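Forschung > Sport und Raum > Beiträge

Neema Shemweta, Januar

4.2 Was am Ende auf dem Boden liegt

Ich gebe zu, dass mich das Aufräumen anfangs überhaupt nicht interessiert hat. Eigentlich wollten wir ja wissen, wie Kleingeräte in kurzen Trainingseinheiten genutzt werden, und dann saß ich da mit 31 Protokollen, in denen ständig dasselbe stand: Hütchen wieder unten. Gemeint ist der Streifen direkt vor dem Regal, in unseren Notizen heißt er nur noch »die Vorzone« (der Begriff stammt aus dem Pilotprojekt Hatine, ich finde ihn bis heute etwas hochtrabend).

Bälle und Bänder wandern recht zuverlässig zurück ins Fach. Bei Markierungsmaterial sieht das anders aus! Flache Scheiben lassen sich stapeln, hohe Kegel auch, aber beides zusammen ergibt einen wackligen Turm, und den will nach dem Training keiner mehr bauen. Also bleibt das Zeug stehen, oft noch mit anderen Sachen daneben, siehe Abbildung 3.

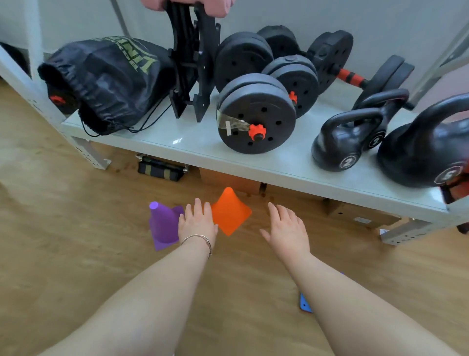
Abb. 3: Hoher violetter Kegel und flache orange Scheibe vor dem niedrigen Geräteregal.

In der Gruppe Kamine haben wir deshalb getrennte Kisten für hohe und flache Formen eingeführt, und die Vorzone war danach an den meisten Abenden frei. Bei Kiiskinen klappte es schlechter, dort standen die Kisten 2 Meter weiter weg. Ob es nun am Weg lag oder an der Gruppe, kann ich mit unseren Daten nicht trennen, dazu mehr in Abschnitt 5.

Diese Website verwendet Cookies. Einstellungen | Akzeptieren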